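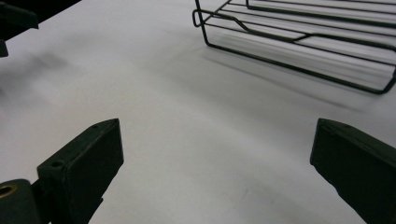 ## Week 6 handout: notes from our morning at Lirasel

Hi all - these are my notes from the Lirasel open day in January, tidied up a bit for those who had the lab clash and couldn't come. I've left in the bits I think you'll need for the short report.

We started at 9:30 with Liliana Piras, who runs the handling group. Her talk was mostly about how they collect practice runs. A person holds the gripper by hand, does a small job with it at a table, and the camera on the tool records the whole thing from the gripper's point of view. No arm at all at that stage! I'd read about this but I hadn't really understood how plain the setup is until I stood next to it. White table, a black wire rack, two chunky fingers, and off you go.

**What counts as a run.** One run starts with the fingers open and ends with them open again. If you bump the rack, you keep going and mark it afterward. Liliana's group had 1,529 runs on file when we visited, and 926 of those had been checked by a second person. The rest were waiting (she made a face when somebody asked how long).

**Things I wrote down while watching**

- The camera travels with the fingers, so what it sees of the table changes every time your wrist does. Keep this in mind for the section on viewpoints.
- A wire rack is a mean thing to practice on. Thin dark rods, lots of gaps, and a shadow on the table that repeats the same lines. Compare the Bastik reading, pages on edges and shadows.
- Fingers wide open is the easy part. Deciding when to start closing is where most of us went wrong.

**Having a go.** Everyone got a turn, and I was terrible. I kept looking at my hand when I should have been watching the fingertips, and Liliana had to stop me twice. She says new people usually need 50 tries before they stop fighting the tool, and she asks for 200 before she'll use anybody's runs.

After the break we saw the Cusent software, where you scrub through a run and tag the moment of contact. Two people tagging the same run often pick different moments, and we spent a long time on that - it would make a good report topic if you're stuck.

**For next time**

1. Read Lombardi, chapter 4, up to the part on parallel fingers.
2. Write one page on where you would put the camera on a handheld gripper, and what it would miss from there.
3. If you came along, send me your own notes too. Mine get pretty thin after 11:00.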